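Print
E-mail

Stalmont Packing Cooperative
Minutes of the equipment review meeting
May 10, 2018, upstairs meeting room, Pokbridge site

Present: Tracey Hartley (chair), the shift leads for lines A and C, the purchasing clerk, the safety representative, the product adviser from Hulme (for items 2 to 5), and the undersigned as secretary.
Apologies: the line B shift lead, who was on leave.

1. Minutes of the last meeting

The minutes of the January meeting were read and accepted with one correction. Under item 4 it was written that the label printer would be repaired. It should say that the label printer would be replaced. The secretary has changed this in the file copy.

2. Purpose of the trial

The chair reminded the meeting that we are reviewing the Hulme hand-held gripper kit, which is on loan to us until the end of the month. The kit has a gripper tool with a camera on it, a charging base, spare finger pads and a license for the teaching software. A worker holds the tool and does the picking by hand, and the recordings are used to teach the arm which Hulme would install later. The arm itself is not part of this offer. The purchasing clerk asked that this be written clearly, because in the first letter from Hulme it was easy to understand it differently.

The question for today was only if we should buy the kit, extend the loan, or send it back.

3. Report from the shift leads

The line A lead reported that 11 workers have tried the tool. Most of them learned to use it in one morning. The two complaints which came most often were the weight on the wrist after a long session, and the trigger, which is stiff for people with small hands. One worker who is left-handed said that the tool was comfortable for her but the strap was not.

The line C lead said that boxes and jars gave almost no trouble. Soft packs are more difficult. When a pouch lies flat on the table, the fingers must come very low to catch the edge, and if they come too low the pads rub on the table. He has asked the workers to approach from the short side of the pack, and he believes this is better, but he did not keep figures for it.

The adviser answered that Hulme offers a thinner pad for flat packs. It is not included in the kit price. The chair asked if it could be included, and the adviser will ask his office.

4. Lighting and shiny packaging

There was a long discussion on this item. The line C lead had noticed that in many recordings the print on the shiny packs is partly lost in the reflections. He wanted to know if these recordings are still useful or if the workers should do them again.

The adviser said that such recordings are useful and should not be thrown away, as the arm will also meet shiny packs in real work. He only advised against a table where every recording has the same light. The safety representative mentioned that the lamp over the trial table also disturbs the people who sit opposite to it, and she would like it moved for this reason in any case. 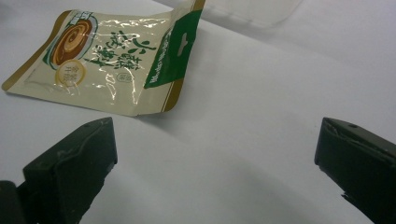 The meeting then talked about the mix of products on the trial table. Up to now the workers took what was near, mainly our own stock. The line A lead would like to have more imported snack packs, as we repack these for the Gadiddale shops and they come in many sizes and finishes. The adviser agreed and said that packs with creases are good to have too, and nobody should make them smooth before recording. It was agreed that the shift leads will prepare a box of mixed products for each session.

The adviser also asked that the workers begin each recording with the fingers fully open. Some do this and some do not.

5. Price and service

The purchasing clerk presented the offer. The kit comes with 12 months of service, and the software license is for two users. A third user must be paid separately. Replacement pads are sent within 49 hours by the text of the offer. The clerk believed that this is a typing mistake, and the adviser was also surprised by it. He will send a corrected page.

The line A lead asked who pays the transport if a tool must go back for repair. The adviser said that Hulme pays in the service period, and after it the customer. The chair asked to have this in writing also.

The adviser was thanked and left the meeting.

6. Decision

The chair said that she is in favor of the tool but does not wish to buy before the thin pads were tried. The line C lead agreed. The line A lead would prefer to buy now, as the workers have just got used to it. After a short discussion it was decided to ask Hulme for an extension of the loan, with one set of thin pads included. The line A lead asked that his different opinion be noted.

7. Actions

Purchasing clerk: write to Hulme about the extension, the thin pads, the corrected page and the transport cost.
Shift leads: prepare the boxes of mixed products.
Safety representative: have the lamp moved, and look for a softer strap.
Secretary: put the short instruction about open fingers on the wall by the trial table.

8. Other matters

The door of the upstairs room still does not close well. The chair will report it again.

The date of the next meeting will be sent by e-mail when Hulme has answered.

Print
E-mail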